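# The play with no name on it

I came to *The Miller's Reckoning* through a damp box in Trevton library, where I'd gone to look up something else entirely (parish boundaries, if you must know). The box had been put out by mistake. Inside was a cheap Victorian reprint of an old play, four woodcuts, a missing back cover, and on the title page the words "as it was sundry times acted in Fendale". No author. Just a space where you'd expect one, and somebody's pencilled guess, rubbed out so hard the paper had gone furry.

I read it standing up. Then I sat down and read it again.

It's a murder play, more or less. A miller cheats his brother over a field, the brother is found in the millrace, and the miller's wife, Joan, spends three acts working out what she already knows. The verse is lumpy in places. There's a comic constable who goes on far too long. But Joan! Joan gets a speech in the fourth act, alone, counting sacks of flour and losing her place each time she gets to the one with the knot tied wrong, and I'd put it up against nearly anything from the 1590s. Whoever wrote that had listened to people talk when they were frightened.

So who was it? That's the question that has eaten most of my winter.

The usual answer is that there were two of them. One wrote Joan and the brother, and the other wrote the constable and the dreadful trial at the end, where everyone explains the plot to a judge who was presumably asleep during it. You can hear the join, or you think you can. In the first two acts people say "hath" nearly every time, and from the third act on it's "has" all over the place. The oaths change too. The constable swears by Saint Loy early on and never again, as if he'd swapped saints in the interval.

I was very taken with this. I made a chart, with coloured pencils, and pinned it over my desk, and felt like a proper detective for the best part of February.

Then I wrote to Dirk Verbeke, who edited the play for a small press and has lived with it far longer than I have. He sent back a long and very kind letter that took my chart apart. A "hath" might be the author's, he said, or it might belong to the man who copied out the script, or to whoever was setting the type that morning. Printing houses often had more than one person working on a book, each with his own habits, and if the copy was split between them you'd get a change halfway through that had nothing to do with who wrote it. Had I looked at where the new sheets began? I had not looked at where the new sheets began.

I went back to Trevton and looked. The switch from "hath" to "has" comes within a page of a new sheet. I took the chart down.

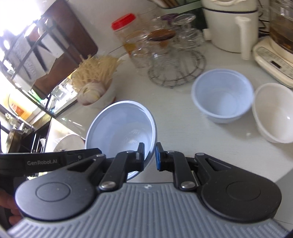

Branislav Koubek thinks I gave up on it too easily. He wrote to me after I'd grumbled about all this in a short piece last year, and his view is that spelling and small words can go hang, and that the thing to follow is what the characters know. In the second act Joan has seen the brother's hat in the mill. In the fifth she's amazed to be told there was a hat. "No compositor did that," he wrote. "Somebody came to the last act without having read the second."

It's a good point and it has bothered me ever since. You could say the author just forgot - plenty did, and they were writing fast for not much money. You could say a scene was cut for a tour and patched badly, which happened to better plays than this one. Or you could say Koubek is right and the ending was farmed out to a friend in a hurry, who was given an outline and a deadline and knew there was a murder, a wife and a constable, and made up the rest over supper.

I lean towards the friend. I can't prove it.

What I can tell you is how it plays, because I went to see it done. The Stendora is a room over a shop with 90 seats and a pillar in an awkward spot, and they put it on for a short run with a cast of four, which meant the judge had very recently been the corpse. They'd cut the constable right back. 50 lines of him survived, if that, and he was suddenly funny. I laughed out loud at a joke about a goose that I'd skipped on the page every single time.

And the ending worked. I was quite cross about it! On paper Joan's surprise over the hat is a plain mistake. On the stage the actor took a long look at the judge, and then said "What hat, sir?" so flatly that the whole room understood she was lying. A woman behind me said "ooh" under her breath. The line hadn't been changed at all, I checked my copy on the bus home.

Does that mean the author meant it? I've gone back and forth. The speech that follows doesn't fit a liar very well; she prays, and it's a straightforward prayer, and you'd have to do a lot of winking to get it across as a sham. The actor at the Stendora simply dropped it. So perhaps what I saw was a clever rescue of somebody's muddle, 400-odd years late, and the friend over supper has been given more credit than he earned.

There's one more scrap. The Nogueira catalogue, a private sale list that Verbeke put me on to, has an entry for a bound volume of old plays with "Millers Recon." fourth in the list, and beside it two initials, which the person who drew up the list read as either T.H. or J.H. The volume was sold and hasn't surfaced. It might have been a later owner's initials, or a bookseller's. There were 300 lots in that sale and whoever wrote them up was plainly tired by the end, judging by the handwriting. But I'd love to see it, and if you happen to have a fat brown book of plays with a mouse-nibbled spine, please do look at the fourth one along.

In the meantime I've been reading the flour speech aloud in the kitchen. It runs better if you don't pause at the line ends, and you need a big breath before the seventh sack. Verbeke's edition prints it as verse, the Victorian reprint has it as prose, and I've started to think the Victorian was right.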